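How to Clear a Catch-All Table in One Pass

Last updated June 13, 2024

A table that collects a bit of everything is easier to sort if you give it a soft work area first. You need a mat, one bin and a damp cloth.

1. Take everything off and wipe the top. Let it dry before the mat goes down.

2. Lay the mat in the middle. Mine is a thick one, and it stays flat without tape. Leave a strip of bare table behind it for the bin.

3. Put soft things in the bin. Cloth, straps and covers can go in as a pile -- folding comes later.

4. Stand long cases and anything still in its wrapping along the back, next to the bin. Don't unwrap a part until you know which drawer it belongs in.

5. Bring the small things onto the mat. Fruit goes toward the back, where it won't get knocked. Pens, puzzles and blocks go in front of it.
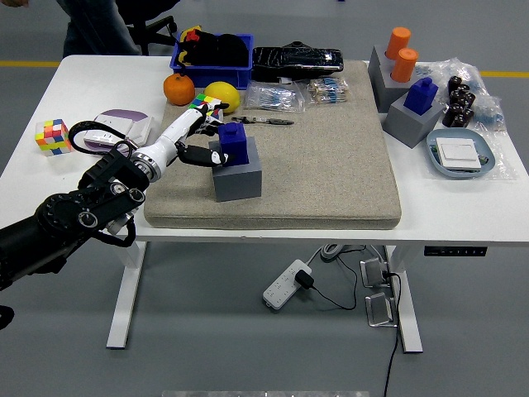 Small items on the mat, bin and wrapped case along the back edge.

6. Work from front to back. Pick up one item, put it where it lives, then come back for the next. If blocks are stacked, lift the top one first.

7. Fruit goes to the kitchen last. Check it for soft spots before it goes in the bowl.

Empty the bin the same day. Hala Zaki wrote in to say she keeps a second bin under the table for returns, and that works too if you have the floor space.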